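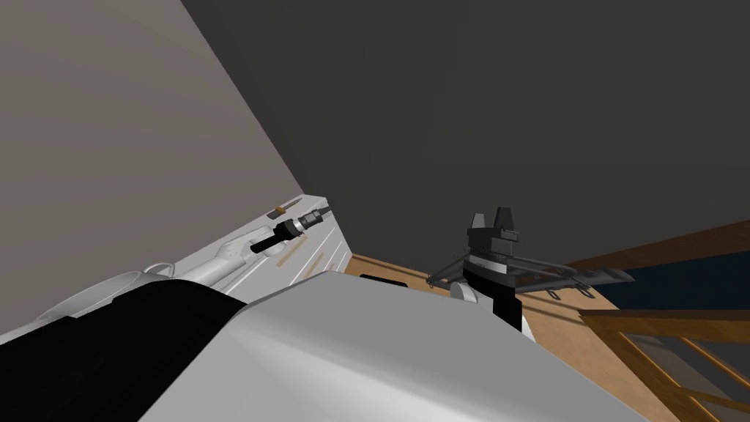
Slide 1. Simulated room, both arms, rack at the right gripper.

Leave slide up while people sit down. Don't start until door's shut.

Hello, thanks, name, Ustus group. 21 mins plus questions. Cyprian Sowa did the recording setup, say so NOW, forgot last time.

Opening: who's tried to teach someone to park a car over the phone? Pause. That's remote control demos. You can see, sort of, you can't feel anything, and the other end does exactly what you said.

What we do. Person drives two arms in the simulator, one hand controller each. Robot's joints get logged, plus the views, plus gripper open/close. That's one demo. Policy learns from a pile of them. Don't do the maths here, there's a backup slide.

Point at the slide. White counter on the left with the left arm lying along it, little brown thing on the counter edge by the wrist. Right arm up, fingers pointing at the ceiling. Dark grey rack next to it, over the wood. Ask the room which arm they'd move first. Let them argue a bit, 2 mins max.

My answer: left arm, get it off the counter. Beginners always go for the rack. Then the left elbow is in the way and they back out, and the backing out is in the recording too.

BIT ABOUT BY-HAND TEACHING
Kinesthetic = grab the arm and push it through the task. Say "by hand", half the room won't know the word. Good: you feel contact, nobody needs much training, nice smooth paths. Bad: two arms, two hands, you run out of people. Your own body gets in the camera view. Can't do it in sim at all, nothing to grab.

Remote: slower, clumsier, but what the robot sees is all the policy will ever get, so the operator should work from the same thing. Ivau trial, we gave operators a nice side-on view. Lovely demos. Policy useless!! It couldn't see what they'd been steering by. Took us most of July to work out why.

(Wait for laugh. If none, move on)

NUMBERS
700 demos recorded on the rack task. Binned 80. Reasons for binning, quickly:
- dropped rack
- operator stopped to think, arms just hang there
- gripper closed on nothing, and they carried on anyway

Someone will ask why not keep the pauses. We tried. Policy learned to pause. It's very good at it.

Recoveries are differnt, keep those. Slip, regrasp, carry on = gold. Brzozowska asked for "clean data only" in the first spec and we had to talk them round. Be polite about this, they may be in the room.

ROBOT'S VIEW
Back to slide 1 if there's time. Tilted room, big white panel of its own body right across the bottom. New operators hate it. Want to straighten the picture. Let them practise till they stop tilting their heads, then start recording, not before.

Tips to read out, slowly, people write these down:
Park the arm you're not using.
Close gripper, count one, then lift.
Same start pose each time, but move the objects.
Stop after half an hour. Tired demos look fine and train badly.

Real robot question WILL come up. Answer: sim demos first, then a small top-up of real ones. We've not got good results on thin metal things yet, contact in the simulator is too forgiving with bars and rails. Don't promise a date. Do not mention Brikura pricing.

Video next, check sound is OFF, the laptop pings.

Last slide = contact adress and the download link. Leave it up during questions. Clicker back to the desk after, it's theirs.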